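Hui-mei Chung keeps her kettle in the bathroom. The kitchen of her flat in Endcombe has been given over to bed linen, and she would like it known that this is temporary, as it has been for seven years.

She runs Lullullow, a laundry and mending service for people who let out rooms to strangers. Her customers are mostly in Fornbridge, where every second spare bedroom now has a key safe and a laminated note about the boiler. She began with one landlady and a borrowed washing line.

"I thought I'd be sewing," she says. "I had a sewing machine. I had a leaflet with a needle on it. What people wanted was someone to take the sheets away and not mention the sheets."

She doesn't mention the sheets. She will talk about fitted ones in general, which she considers a mistake the country made in a weak moment, and about tumble dryers, which she regards much as other people regard the M25.

Her business partner, Yung-ching Wu, does the driving and the sums. He puts the cost of getting started at £2000, most of it spent on a van that later caught fire outside a garden centre. "Nice and quick, as these things go," he says. "They gave us a cup of tea."

The two disagree about fabric softener. Wu is in favour. Chung holds that it leaves towels looking lovely and drying nothing, "like some men I worked for". Last September they lost their biggest customer over it, a guest house called Hung, whose owner wanted everything to smell of lavender. The owner came back a month later. Wu put the price up.

A towel on the table 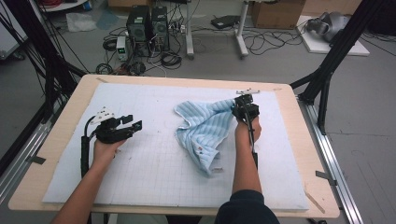 What she does when it rains

Rain is the only subject on which Chung turns solemn. She has 144 pegs and a yard that gets the sun until lunch, and she watches the forecast the way her father watched the racing. On a bad week everything comes indoors and the windows run with water.

Would she move somewhere bigger? Wu has found a unit behind the Fornbridge bus depot for £300 a month. Chung has been to see it and says it smelt of soup.

"I'm thinking about it," she says, and goes to the bathroom to put the kettle on.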